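The Well at Gernska

My aunt believed in the well at Gernska the way other people believe in aspirin. One cup before breakfast, facing the hill, and your knees would carry you to ninety. She sent me there in November with two empty jugs and money for the bus.

I didn't believe in it. I had read the sign at the Clekongate stop, which said the water had cured 308 people, and I wondered who had kept the list. Did they write down the ones who went home with the same knees? The sign was paid for by Greser, the company that sold the jugs.

The bus let me off at the bottom of the hill. There were 224 steps, according to a painted board, and a woman older than my aunt was coming down them with a full jug in each hand.

"Does it work?" I asked her.

"Does what work?"

"The water."

She looked at me as if I had asked whether soup worked. Then she went on down to wait for the bus. 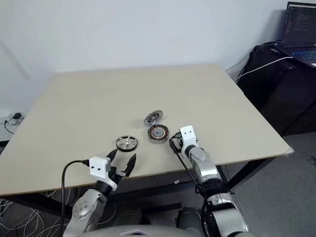
At the top I found a pipe, a drain and a man in a folding chair who wanted 3 coins a jug. I asked him what was in it. Minerals, he said. Which ones? The good ones. I asked if he drank it himself, and he said it upset his stomach.

I paid for one jug and filled it. It tasted like a spoon. Halfway down, my own knees began to hurt, and I sat on a step and poured half of it into the weeds to lighten the load.

Back home I topped it up from the kitchen tap while my aunt was on the phone. She drank a cup the next morning, facing where she thought the hill was, and said she felt it already, right behind the kneecap.

"You see?" she said.

I said I did. She wanted to know why I had only brought one.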